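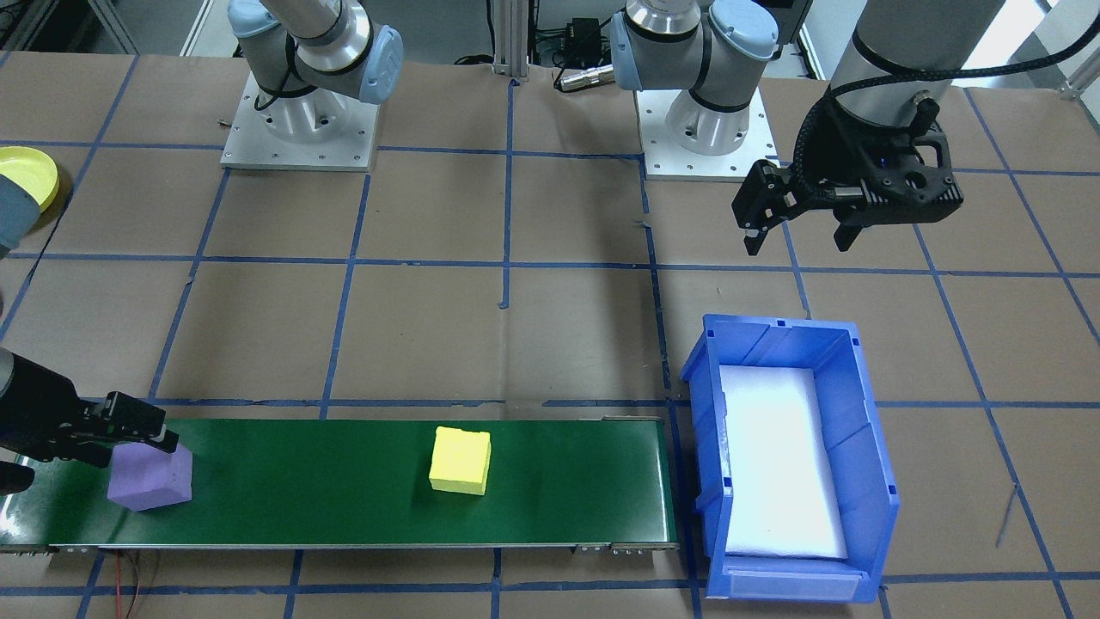

Hadar has started a second round of recording at its Jullcombe workshop, where operators guide pairs of robot arms through sorting jobs so that a learning system can copy them later. The first round closed with 2,693 usable recordings. The new one adds a moving part to the job: foam blocks, purple and yellow among them, sit on a green conveyor belt that ends just short of a blue bin lined with white foam. The table is covered in brown paper and marked off in squares with blue tape, and operators use the squares to set starting positions before each run.

Jenő Bozsik, who runs the recording team, said the belt was the part customers kept asking for. "Picking up a block that stays put is mostly solved for us," he said. "We had very few recordings with two arms and a belt, and the model was weak there."

Each run lasts up to 40 seconds. An operator steers both arms from a separate desk, then marks the run as good, bad or unsure. Bad runs are kept – the team uses them to teach the system what a missed grasp looks like – but they are stored apart from the rest. Of the 1,688 belt runs made so far, 314 have been marked bad. Bozsik said most of those were blocks dropped between the belt and the bin.

The software that lines up the arm positions with the video comes from Barreto, a small firm that has worked with Hadar on two earlier projects. Training is done by Wenus, which gets a new batch every other week and sends back a list of the situations where the model still fails. That list decides what the operators record next.

Recording at Jullcombe is due to run until October. Hadar has not said if the recordings will be made available outside the three companies.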